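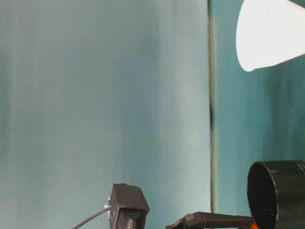 *Fixed cam view, black cup or canister at lower right, backdrop panels behind.*

**Thread: Kusen gripper kit from Tustus - worth buying for a small bench arm?**

**benchrat_77** wrote:

I've had the Kusen kit mounted for a while and said in the other thread that I'd post my notes, so I'm starting a new one. Picture is from my fixed camera.

What I paid was $1,396 for the base kit. That gets you the gripper, two sets of fingers, the adapter plate, the cable and a license for the Tustus setup software. The version with force sensing is $2,324 and I didn't buy it. Mine is on a Granside arm, the short one.

Good points so far:

- The adapter plate fit without any drilling.
- Opening width is enough for every cup and canister I keep on the bench.
- The fingers are slim, so I can reach in low next to other things.
- Setup software ran on an old laptop.

Bad points:

- The cable is stiff near the connector and too short for my layout.
- The manual has one page on calibration and the page is for a different arm.
- Smooth round parts lying on their side tend to roll away when the first finger touches.

I'm undecided on keeping it. The return window closes soon. Would like to hear from other owners.

---

**dovetail** wrote:

I have the same kit and sent the first one back. One finger closed ahead of the other by enough to push parts sideways. The replacement is fine. If your round parts are rolling, check that before you blame the part. Close it slowly on a thin piece of card and see whether the card moves.

Agree about the manual. I ended up using the one for the Manurung gripper. The screens are close enough that you can follow it.

---

**benchrat_77** wrote:

I'll try the card. Didn't know the Manurung manual was any use here.

---

**ok_torque** wrote:

I'm going to disagree with the idea that this is good value. $1,396 for a two-finger gripper with no force feedback is a lot. You are paying for the adapter plate and the software, and the software does four things. I bought a plain gripper and made my own plate. It took an evening and I spent far less.

Rolling cups is a grip planning problem anyway. Come in from above with the fingers on both sides and it can't go anywhere. Coming in flat from the side is asking for it.

---

**benchrat_77** wrote:

> Come in from above with the fingers on both sides

I can't always do that. Part of what I do is picking things up low and keeping them on their side. From above, the arm runs out of room before the gripper is pointing down. It's a short arm.

---

**ok_torque** wrote:

Then the arm is the problem and not the gripper. A longer arm or a lower mount would fix it. I still wouldn't put this much money on the end of a short one.

---

**mill_pond** wrote:

Not everyone has a way to make a plate. I don't have a mill or a printer, and the last shop I asked wanted more for one plate than I would have saved. For me the kit was the cheaper way. I was picking parts the same day it came.

I have the force sensing version. It does help with thin paper cups, which the base kit will crush if you leave the closing force on the default setting. It does nothing for rolling. I would not pay the extra again unless I handled soft things all day.

On the cable: Tustus sells a longer one, but they don't list it on the product page. You have to write to support. Mine took five days to come.

---

**benchrat_77** wrote:

That's useful, thanks. What do you set the closing force to for paper cups? I've been going down a step at a time and I'm still getting dents.

---

**mill_pond** wrote:

Lowest setting, and speed at half. Also grip near the rim where the cup is stiffer. If it slips, put a strip of thin rubber on the fingers before you turn the force up.

---

**dovetail** wrote:

Second the rubber. The pads in the box are hard and a glossy surface slides right off them. I changed mine the first week.

One more thing on your camera. If that's the view you use for checking grips, I'd move it. The gripper is right down at the bottom edge and most of what I see is backdrop. You won't be able to tell a bad grip from a good one there.

---

**benchrat_77** wrote:

Fair. I'll tilt it down.

---

**ok_torque** wrote:

Did you do the card test?

---

**benchrat_77** wrote:

Did it twice. The card moves to the left both times, not by much, but you can see it. So one finger is early, same as dovetail's first one. I wrote to Tustus support and asked about a replacement and the longer cable in the same message.

---

**dovetail** wrote:

Tell them you want the replacement sent before you ship yours back. They did that for me when I asked. They did not offer it.

---

**ok_torque** wrote:

Two out of three kits in this thread with the same fault. I'd take the refund.

---

**mill_pond** wrote:

Mine has been fine since December and it runs most days. Three kits isn't much to go on. If the replacement closes evenly, I'd keep it.

---

**benchrat_77** wrote:

Support answered. They are sending a replacement first and the cable with it, and I pay for the cable. The return window starts over when the new one arrives, which I have from them in writing. I'll run the card test as soon as it's mounted and post the result in this thread.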